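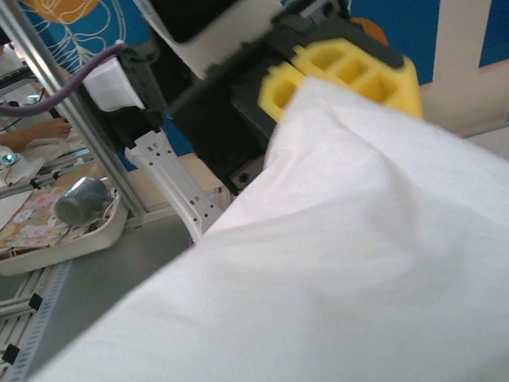
When should replacement finger pads be budgeted for a cell that handles cloth?
At the same time as the arm itself. Finger pads are wear items and belong on the first purchase order, with a second set entered as a recurring cost under supplies.

Section 3. Planning and Budgeting for a Fabric-Handling Cell

This section applies to departments preparing an equipment request for a new cell at the Anville or Stirnley site. It replaces the planning sheet issued before October 30, 2019. Complete the steps in order and attach the results to the request form.

3.1 Space and frame

1. Measure the floor area available for the cell, including the aisle on the operator side. Record both dimensions on line 4 of the form.
2. Select a frame from the Curkthorpe catalog. The standard frame is 1158 mm deep and 2000 mm high. Confirm that doorways on the delivery route will accept the longest beam.
3. Where two cells are to stand side by side, request one drawing that shows both. Separate drawings will be returned.

Note: Frames are supplied in parts. Assembly labor is quoted on its own line and is not covered by the equipment allowance.

3.2 Arm and gripper

4. List every article the cell is expected to handle, beginning with the largest. Bed sheets and similar flat goods should be entered by finished size, and small goods by type.
5. Send the list to Houshang Bakhtiari in Cell Engineering, who will return a reach and payload figure. Do not request supplier quotes until this figure has been received.
6. Obtain two quotes for the arm and two for the gripper. A combined quote is acceptable if the gripper price is shown separately.
7. Enter finger pads by the set. The current price under the Dissanayake supply agreement is $120 per set.

Caution: Pads of different thickness must not be mixed on one gripper. Closing force is set for a matched pair.

3.3 Wrist camera and cabling

8. Specify the camera mount with the gripper. Mounts ordered later must be checked against the wrist pattern and may require an adapter plate.
9. Allow $1192 per cell for cables, clips and connectors. This amount is fixed and may not be moved to another line.
10. Order one spare camera cable for each arm — cables at the wrist bend with every cycle and are the item most often replaced.

Caution: Loose fabric can catch on exposed cable. The installation quote must include cable routing along the arm.

3.4 Trays and work surface

11. Choose trays with raised edges if small or rigid articles will be handled on the same table as cloth.
12. State the tabletop color on the form. White goods are easier for the camera to separate from a gray surface than from a white one.

3.5 Submission

13. Total all lines and enter delivery separately.
14. Forward the form, drawing and quotes to Tarık Ekinci, Capital Planning. Requests received by the end of November are reviewed for the following budget year.

Note: Quotes must remain valid for the full review period. If a supplier will not extend a quote — small gripper vendors often will not — attach the supplier's written reply.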